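What the second arm is going to cost me

11 December 2021

I put off writing this until the numbers stopped moving. They have mostly stopped, so this is the plan for next year.

The budget for the bench is 1,604 dollars. That was set in October and it has to cover everything, including shipping. The biggest line is a second arm. I had quotes from Jeltodico and Venix for the same size class. Venix was cheaper on the arm itself but charges separately for the controller board and the gripper, and once those went in the gap was small. Jeltodico ships with both. I'm going with Jeltodico unless the lead time slips again.

I'm holding back 300 for spares. Last year I had no spares line at all and paid for it in express shipping. Servos go first, the wrist ones especially, so 2 of those get ordered with the arm. Wires and connectors come out of the same money.

Power is the part I keep underestimating. A second arm means a second supply, and I want a separate switch for it. Dunlow has a rail-mounted strip I like. I haven't decided whether it goes beside the old one or on the far side of the table.

What I'm not buying: a new table, a better gripper, or proper test objects. Wrapped candy on white paper is fine for pick-up work. It comes in different shapes and costs next to nothing, and the paper can be replaced whenever it gets marked up.
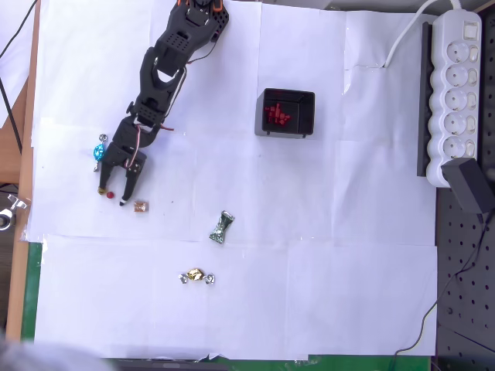

Candy and paper, both from the cheap end of the budget.

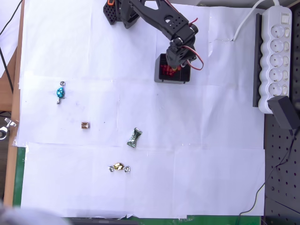 Thongchai Chaimongkol wrote back after I sent him the draft list and said to double the spares money and drop the Dunlow strip, as any decent strip with its own switch would do the same job. He also thinks I should ask Wongsuwan for a quote before I pay a deposit, and that their lead time was 3 weeks when he ordered.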